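Why does my policy do better with fewer demonstrations of the same garment?

Tags: imitation learning, deformable objects, bimanual

Milovan Zupan

I am training a two-arm policy to take washing out of a front loader and put it in a basket. Observations are the head camera plus joint positions. The policy outputs chunks of 30 actions, of which I execute 16 before querying again.

My first set had 2,000 episodes, most of them with the same few shirts because those were what we had in the lab. I then trained on a subset with repeats of the same garment thinned out. Training loss was worse, as expected, but the success rate on the machine went up. The gain is nearly all in the pull phase, after first contact and before the garment clears the drum.

The usual failure is this: one gripper has part of the garment outside the door, the rest is still inside, and the policy stops or opens the gripper early.

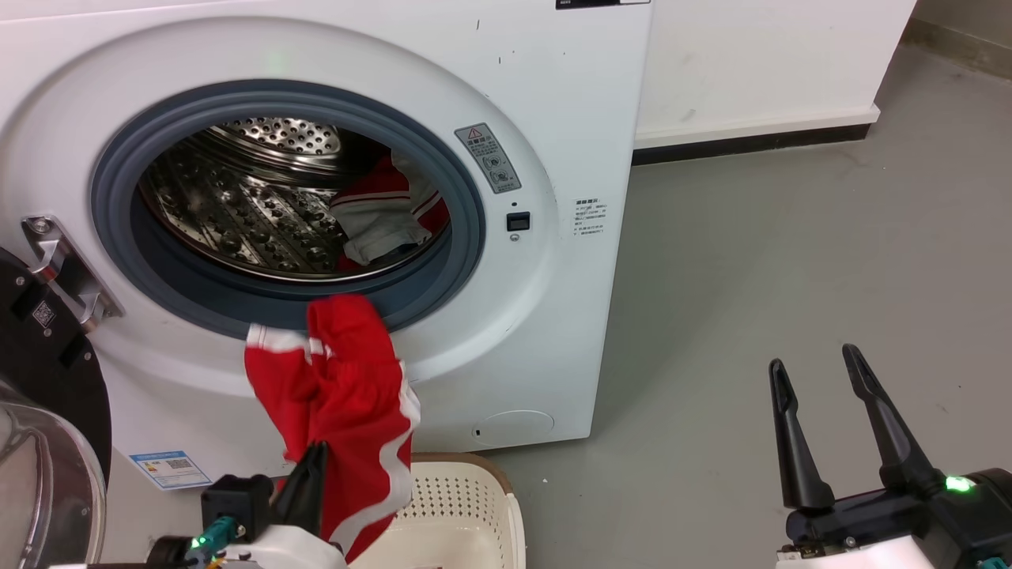 Head camera view during the pull. Left gripper holding the red garment, right gripper open.

Is this a known effect, or have I made an error in the evaluation? Both models were run with the same starting piles, laid out by hand from reference photos. Same checkpoint rule for both (last one saved).

Zdenka Dumitrescu

Known effect, although "fewer" is probably the wrong variable. With many repeats of one shirt the network can use colour and print as a clock. It learns that a certain amount of red at a certain height means a certain point in the episode. That works until the cloth hangs differently, and then it picks the wrong phase. We saw the same on the Flovwood folding set.

Three checks, in order of cost:

Train with the full set but sample by garment, so that each garment has equal weight per batch. If the gain stays, the cause is balance and you can keep all your data.

Apply hue shift to the images during training only. If early release drops on the common shirts, colour was carrying the phase.

Execute fewer actions per query in the pull phase. Try 5. With 16 you are committing to a plan made before the cloth has moved, and a snag inside the drum will not show up until the next query.

Your evaluation has one weak point. Last checkpoint is not a fair rule when the sets differ in size, unless you fixed the number of gradient steps. If you fixed epochs, the larger set had far more updates. Please state which.

Also report the pull phase separately, starting from a saved arm pose with the garment already gripped. Otherwise grasp failures hide the difference you care about.

jukamow_lab

Had something similar. Adding a wrist camera fixed it for us, didn't look into why.

Milovan Zupan

Fixed epochs, so yes, the update counts differ. I will rerun with fixed steps and garment-balanced sampling before changing the chunk length. A wrist camera is not possible on the present mounts.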